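Laundry corner, notebook
8th April. Sheet folding, second go
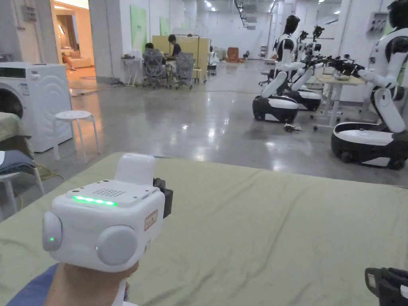 Vetbridge wrote back before I'd finished my tea: a flat sheet is only hard to fold if you start from the middle, and we should find two corners first and stop fussing. Maybe. I've heard that from everyone who has ever folded a sheet, and my cupboard at home is still full of lumps.

Today's is the sage green one, spread out flat. The olive cloth and the dark grey-blue one are folded and sitting on the small white stool on the left. Fine as far as it goes, but small cloths prove very little. Anything that size will look tidy if you halve it twice.

The Herkex sheet says to smooth from the centre outwards, then fold lengthways. It gives 300 seconds for the lot. I don't believe the 300. Whoever wrote it either had a very small sheet or didn't count the smoothing. It also says nothing on fitted sheets, where the real trouble is.

Britarville claim 1000 folds without ironing in between. I asked what they counted as a fold and got no answer. If a halving counts, that's a good deal fewer sheets than it sounds.

Things to settle:
Stool by the washing machine is too small for a pile. Two cloths is plenty, a double sheet will slide off.
Yellow cable on the floor near the small stool. Tape it down or move it.
Corner-first against centre-first, same sheet, 2 goes each. Write down the bad ones as well this time.
Ask Kwiatkowski for the cotton they promised for June. The last lot had shrunk unevenly and wouldn't square up whichever way we turned it.

Still no view on which end to start from. Leaning corners, grudgingly.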